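Small Repairs and Cheap Habits for Renters on a Waiting List

Most of us in the Drerside building are waiting for something: a bigger unit, a voucher, a callback. Meanwhile there is a kitchen to live in. These tips were collected from the tenants' handout table, where they had been gathering coffee rings. 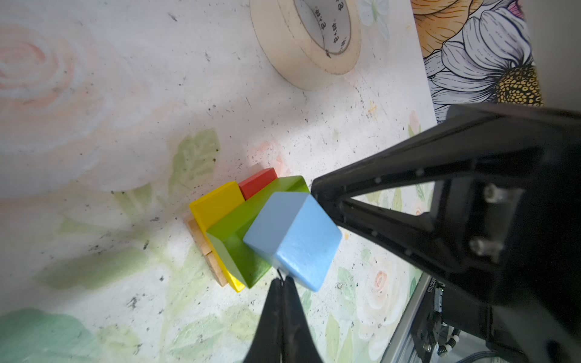
Keep one folder for the housing paperwork

Buy an accordion folder and hang it on a hook inside a kitchen cabinet. Pay stubs go in front, then bank statements, then the lease. The office will ask for the one you threw out, so throw out nothing until you have moved and unpacked. Write the date received on every letter, in pen.

Drafty windows

Rope caulk presses in with your thumb and peels off in spring without taking the paint along. Your landlord may have views on foam and nails. He will have no views on rope caulk, having never looked at the window.

The sink that drains when it feels like it

Lift out the stopper and clean it. You will not enjoy this. Follow with a kettle of hot tap water, not boiling if the pipes are plastic. If it's still slow after 2 tries, put in a written repair request and keep a copy in the folder.

Stopping a cabinet door from swinging open

Tighten the hinge screws first. If a screw just spins, take it out, pack the hole with a toothpick and a dab of white glue, snap the toothpick off flush and let it dry overnight. Fermín Sepúlveda on the second floor has done his whole kitchen this way and will tell you so in the elevator.

Paint and nail holes

Ask before you paint. Get the answer by email. "Sure, go ahead" in a hallway has a way of becoming a deduction. For small holes, use lightweight spackle on a plastic card, wipe level, and sand once dry. Toothpaste is not spackle, however often your cousin says it is.

Move-in pictures

Photograph every wall, the inside of the oven and the underside of the sink before the first box comes in. I took 70 and have needed 2, both of the same carpet stain.

Saving toward the deposit

Dardo Navarrete puts his grocery change in a coffee can and takes it to the credit union each September. Last time it held $50 and a button.

Handout last updated 28 January 2023. Corrections can go under the door of 29, preferably without a lecture about the toothpaste.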